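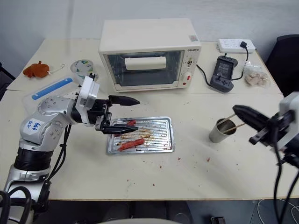

Toaster Oven Questions, Answered

Can I use a toaster oven in my apartment at Follard?
Yes. Each kitchen is wired for one countertop oven. Please don't run it at the same time as a space heater on the same circuit.

Does it need its own outlet?
Plug it straight into the wall. Most small ovens draw a lot of power, and the outlets behind the counter are rated for it. Extension cords are not allowed under the lease.

How much space should I leave?
Leave four inches at the back and sides, and keep the top clear – no paper towels, no bread bags.

The breaker tripped. What now?
Unplug the oven, open the panel in the hall closet and reset the switch once. If it trips again, leave it off and call the office at extension 527.

Cooking and Cleaning 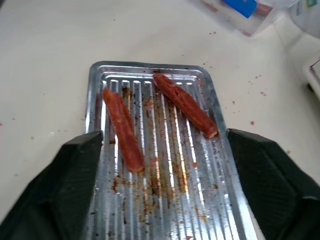
Answers by Parveen Roy, Resident Services
Updated 25 April 2023

Which trays can I use?
Any metal tray that fits with room for air to move on each side. Glass is fine only if the label says oven safe.

How do I get grease out of a ridged tray?
Soak it for 12 minutes in hot water and dish soap, then brush along the grooves. Don't pour grease down the sink.

Will cooking set off the smoke alarm?
It can. Run the fan first and open a window. Never cover the alarm.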